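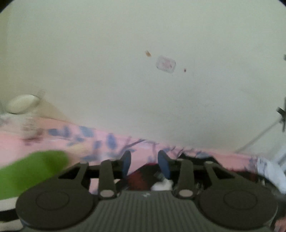 The floral up against the wall, dark red piece on top

mbritt_h
Posted 20/05/2025

So I finally bought some of the pink floral everybody in the bedding section keeps raving about. Blue and purple flowers, off-white wall behind it. The listing promised it would "lift a plain room." My room looks like a plain room with pink fabric in it. Am I missing something? I also tried it with a dark red piece I already had, and I can't decide if that helps or makes it worse.

detstead_dan
Pink next to maroon is fine. People have put those together forever. Your wall is the problem. Off-white goes yellow in lamp light and drags the pink down with it.

kieu.n
Disagree with Dan. I've had an off-white wall behind florals for years and never thought about the wall once. The maroon is what I'd pull. It's heavy next to that pink and the pattern has blue and purple to pick up already. Try a plain dark blue.

mbritt_h
Everything I own in dark blue is a towel.

kieu.n
Then try the towel! You only need to see the color.

venkat_c
Before anyone spends money on a dark blue anything, wash the floral and the maroon separately. I put a maroon pillowcase in with a light sheet in March, cold cycle, color catcher sheet and all. The sheet is now a rag. I don't believe a word on those color catcher boxes.

detstead_dan
Color catchers work if you don't stuff the machine.

venkat_c
It had 2 things in it.

oda_l
Which floral is it, the Minska one? I paid 272 for the Minska set with the shams and it pilled down the middle before summer. The reviews were all five stars, and all of them sounded like they were written the day the box came. I'd like to read one from a person who has slept on it for a year.

mbritt_h
No, bought it by the yard and hemmed it myself. 19 a yard. No shams, no box, no promises about pilling.

oda_l
OK, that's a fair price if it holds up. "If" is doing some work there.

stefania_h
I'm with the OP on the "lift a room" stuff. Sellers say that about anything with a flower on it. A busy print is good at hiding wrinkles and cat hair, and that's why I buy it. I keep a dark throw on top and I like the contrast, so one vote for leaving the maroon where it is.

kieu.n
A throw at the foot of the bed, sure. Up by the wall it just looks like something you forgot to put away.

stefania_h
Half of what's on my bed is something I forgot to put away.

mbritt_h
Tried the towel. Kiều is right about the blue, Dan is still wrong about the wall. Not repainting. Washing the maroon by itself tonight and I'll check the rinse water.

venkat_c
Check it twice.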